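Papers > Housing and Interiors > Tenant Alterations > Section 4

Search this collection Enter keyword or author Go

4. Surface finishes and the timing of redecoration

4.1 Scope of the finish survey

The housing record described in Section 2 covers 700 rented dwellings in Floltstead and Wamavstead. It lists the date of each tenancy, the landlord's stated decoration policy, and any work charged to the landlord. It does not record work paid for by tenants, and so understates the number of wall finishes present in a dwelling at any time. The finish survey was designed to fill this gap. A subsample of 100 dwellings was drawn, stratified by building period and by length of current tenancy, and each was visited once by a surveyor with a printed schedule.

The schedule contained 17 finish categories. These follow the Salgado classification, with two changes. Vinyl-faced papers and plain printed papers, which Salgado treats as a single class, were separated because tenants replace them on different cycles and remove them by different methods. Textured paints were merged with smooth paints, as surveyors in the pilot disagreed too often on the boundary between them.

Only vertical surfaces in living rooms, bedrooms and kitchens were coded. Bathrooms were left out. Wall finishes there are more often tiled at construction, and the few papered bathrooms in the pilot had all been papered by the landlord. Hallways were coded where they belonged to the dwelling and ignored where they were shared.

4.2 Definition of a redecoration event

Earlier work has used two definitions of redecoration. The first counts any change of surface color or pattern over a full room. The second, used by Gouveia in the Wamavstead pilot, also counts single walls. We adopt the second. A single papered wall is the most common tenant alteration in both towns, and a definition that leaves it out removes much of the behavior under study.

The single-wall definition brings a problem of its own. A tenant who papers one wall in the first year and a second wall in the third may regard this as one project carried out slowly, while the schedule records two events. Surveyors were therefore told to ask whether the later wall had been planned at the time of the first. Where the tenant said that it had, the two were joined and dated to the earlier wall. This rule depends on recall and is likely to join too many events, since people tend to describe past decisions as more orderly than they were. We return to the point in Section 4.5.

Repairs were not counted. Filling, patching, and repainting a damaged area in the existing color leave the finish category unchanged, and tenants could rarely date such work to within a year.

4.3 Pattern and furnishing

Pattern was coded separately from finish. Each papered or printed surface was assigned to one of five groups: plain, geometric, botanical, animal, and pictorial. Surfaces that combined two groups were assigned to the one covering the larger area. Animal motifs were divided further by scale of repeat, as large repeats are harder to match at seams and are more often confined to one wall.

The coding of furnishings was limited to items standing against the surveyed wall. For tables and counters, the schedule recorded the height of the top and whether it was plain or patterned. Stone-effect and stone tops were entered together under the single heading "veined," as surveyors were not asked to identify materials. Figure 3 shows a veined top next to a wall in the animal group.
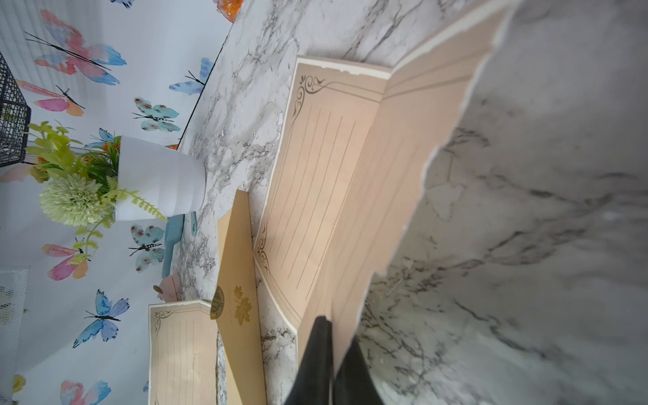
Figure 3. Marble-patterned tabletop and wallpaper with watercolor butterflies. Coded as veined / animal.

Two patterned surfaces meeting at a wall line were more frequent than the pilot had suggested. We had expected tenants to offset a strong wall pattern with plain furnishings, in line with the advice given in most retail guides. The association in the sample is weak and runs the other way — dwellings with a patterned wall were slightly more likely to have a patterned table or counter against it. The effect is concentrated in tenancies longer than three years and disappears in the shortest group.

One reading is that both choices reflect a general willingness to alter the dwelling, which grows with expected length of stay. A second is that furnishings are bought to suit the wall after the wall has been changed. The survey cannot separate the two, as it holds no purchase dates for furniture. A follow-up using retailer receipts was considered and set aside on grounds of cost.

4.4 Timing

Redecoration events cluster in two periods. The first falls within the opening months of a tenancy and is found in both towns and in all building periods. The second falls later, close to the first renewal of the lease, and is marked only in Floltstead. Wamavstead shows a flat rate after the opening months.

The difference between the towns follows the lease terms in use. Most Floltstead landlords in the sample use the Pamura form of agreement, under which a tenant who renews may alter wall finishes without written consent, provided that the surface is returned to a paintable state on leaving. The Wamavstead agreements contain no such clause. Consent is required throughout, and in practice is either given at the outset or never sought.

Season has a smaller effect than the trade literature would suggest. Events dated by month show a low point in December and no clear peak elsewhere. Tenants with children tended to date work to school vacations, but the number of such households is too small for separate treatment.

Removable papers need a separate comment. They appear in both towns and are seldom reported to the landlord, even where the agreement requires it. Several tenants did not consider a removable paper to be an alteration at all, and mentioned it only when the surveyor asked about the wall directly. Postal surveys that rely on the word "decorate" or "alter" may miss much of this work.

4.5 Limits

Three limits should be noted. The first is recall. Events in the current tenancy were dated by the tenant, and dates become less certain with distance. We tested the joined-event rule of Section 4.2 by separating all joined pairs and repeating the analysis. The early cluster was unchanged. The renewal cluster in Floltstead became more pronounced, which suggests that the rule is conservative with respect to the main result.

The second is access. Tenants who had made alterations without consent may have been less willing to admit a surveyor. Letters of invitation stated that no information would be passed to landlords, but some refusals gave this as the reason.

The third concerns pattern coding. Agreement between surveyors was high for plain and geometric surfaces and lower for botanical and animal ones, mainly where birds or insects were printed among foliage. A. Gouveia recoded all disputed surfaces from the written notes, without knowledge of tenancy length. Results using the original codes differ only in the pictorial group, which is small in both towns and is not used in the models that follow.

Taken together, the survey supports the use of lease terms as a predictor of when finishes change, and gives little support to their use as a predictor of which finish is chosen. Section 5 sets out the model and applies it to the full housing record.

Last updated: December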